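How does a shop shelf work?

You've been past hundreds of them. Crisps, biscuits, cakes, all facing you. But who decides what goes where, and why?

Let's start with crisps in tubes.

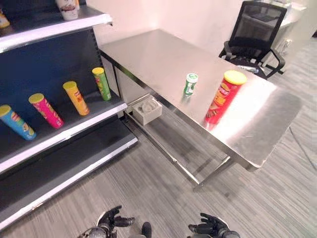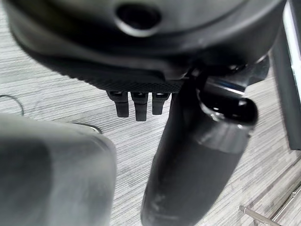
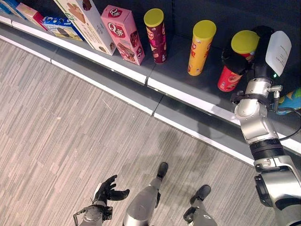
A tube is a clever shape. Crisps break dead easily, so they get stacked inside, one curved crisp on the next, with a lid on top. Try that with a bag! Crunch.

Colours next. Each flavour often gets its own colour, so you can find yours fast without reading a word. Handy if you're 7. Also handy if you're a grown-up in a rush.

Filling up. Shop people call it "facing up": pull everything to the front, labels out, no gaps. At Vedia, a small shop in Vasine, they do it 3 times a day. The first go is before the doors open. Old stock to the front, new stock behind, so nothing gets forgoten at the back and goes stale.

How many things in one shop? Vedia has some 3000. The crisp and biscuit part alone has 92 differnt kinds.

Eye level is the best spot. Your eye level is lower than your mum's, so look down there next time. What's on it? Sweets, maybe.

Try it at home: one kitchen shelf, tins and packets. Labels out, oldest in front. Ask first!

Next time: Urkumetti and Petrauskas, two bakeries, and how bread gets to the shop.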